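Três semanas sem comprar nada

Então, eu tinha prometido contar como foi o meu mês de "torneira fechada" e acabei enrolando até agora. A ideia era simples: trinta dias sem comprar nada que não fosse comida, remédio ou conta da casa. Durei três semanas (e já aviso que o culpado foi um abajur).

Tudo começou quando fui olhar a fatura do cartão numa segunda-feira à noite e vi 3,556 reais. Quer dizer, 3.556, que eu ainda escrevo número como se estivesse na planilha do trabalho. Fui linha por linha, com um chá do lado, e 1.219 daquilo eram coisas que eu nem lembrava direito de ter pedido. Um organizador de gavetas da Skomport. Duas capas de almofada. Um curso de aquarela que abri uma vez!

A primeira semana foi a mais fácil, confesso. Eu estava cheia de energia, apaguei os aplicativos, cancelei as newsletters e ainda arrumei a despensa. Fiquei comendo o que tinha em casa e descobri que possuo lentilha para uma vida inteira. A toalha xadrez, que eu já estava querendo trocar, ficou na mesa e pronto.

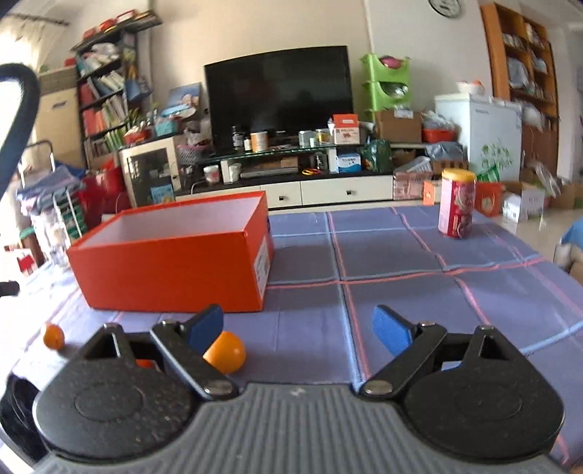
O que mudou na segunda semana

Aí bateu o tédio. Percebi que eu comprava muito entre nove e dez da noite, largada no sofá, com o celular na mão e uma série qualquer passando. Era quase um passatempo, sabe? Botei o telefone para carregar na cozinha e comecei a ler de novo. Li um romance inteiro em quatro noites, coisa que eu não fazia desde a faculdade, e voltei a ligar para a minha mãe em vez de mandar áudio.

Também fiz uma lista de desejos num caderno. Quando dava vontade de alguma coisa, eu anotava com o preço e deixava lá. Uma panela nova, 200 reais. Um tênis que não preciso. Uma semana depois eu relia e metade já não tinha graça nenhuma. A panela continua na lista, essa eu quero mesmo.

E aproveitei para mexer na bagunça da sala, que estava (e está, vamos com calma) bem cheia. Fui separando as coisas entre o que fica, o que vai para doação e o que eu finjo que não vi.

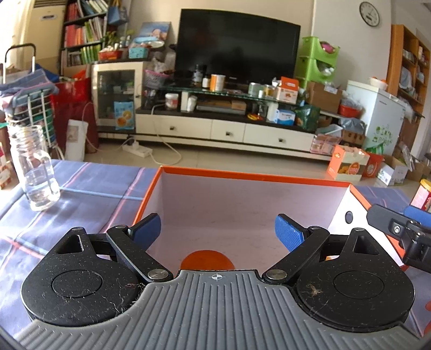 A caixa aberta em cima da mesa, ainda vazia, e a sala naquele estado.

Na terceira semana passei na frente da Istwood, entrei "só para olhar" e saí com o abajur. Custou 138 reais, é verde, feio de um jeito simpático, e eu adoro. Fiquei chateada por uma tarde e depois segui com as regras até o fim do mês, então digamos que foram trinta dias com um tropeço.

Em abril quero repetir, mas liberando livro usado e planta. Se alguém quiser fazer junto, me avisa nos comentários, que eu mando o modelo da minha lista!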